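Como validar uma célula simulada antes de liberar o programa da garra

Este roteiro aplica-se a células de manipulação com garra de dois dedos, modeladas em simulador e vistas por câmera de punho. Segue a norma interna da Ratitz, revisão 8, usada também nos projetos Skavach e Lovum. Pressupõe modelo cinemático já conferido.

Vistas simuladas da garra:

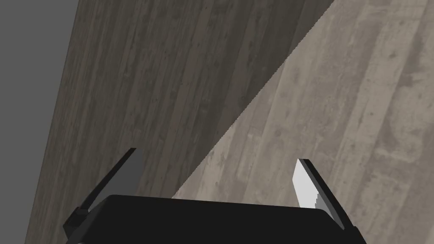
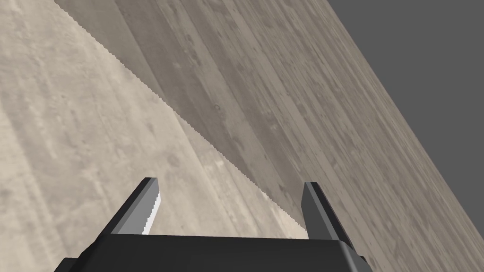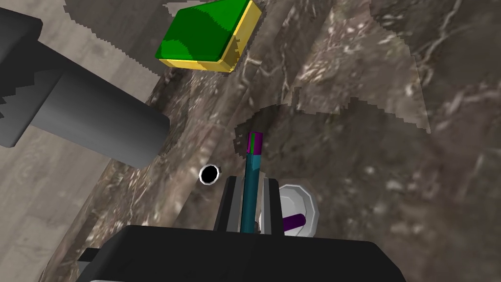

1. Estado inicial. Todo episódio começa com os dedos abertos e nada entre eles. O programa lê a abertura e compara com o valor nominal; desvio acima de 2 mm interrompe a execução.

2. Zona de exclusão. Defina um volume em torno de cada superfície de apoio, com folga de 12 mm. A folga vale para a palma e para os dedos — não apenas para o ponto central da ferramenta, erro frequente em configurações herdadas.

3. Iluminação. Sombras de borda serrilhada indicam mapa de sombras com resolução insuficiente. Se a política usa imagem como entrada, aumente a resolução ou registre o defeito na ficha do ensaio. Não altere a luz entre ensaios da mesma série.

4. Preensão. Com objeto entre os dedos, limite a velocidade do punho ao perfil reduzido. A força de fechamento é declarada por objeto, nunca por célula. Peças delgadas exigem verificação de inclinação após o fechamento.

5. Contato. Registre todo contato não previsto, inclusive os sem efeito sobre a tarefa. Na série Kruger foram mais de 1.612 registros, boa parte entre palma e bancada.

6. Liberação. O programa passa ao equipamento físico após 8 execuções consecutivas sem parada. Uma parada zera a contagem. Mudança de malha, atrito ou massa também zera.

Arquive a ficha com a versão do simulador, a semente aleatória e os parâmetros de contato. Fichas sem semente são devolvidas ao autor do ensaio.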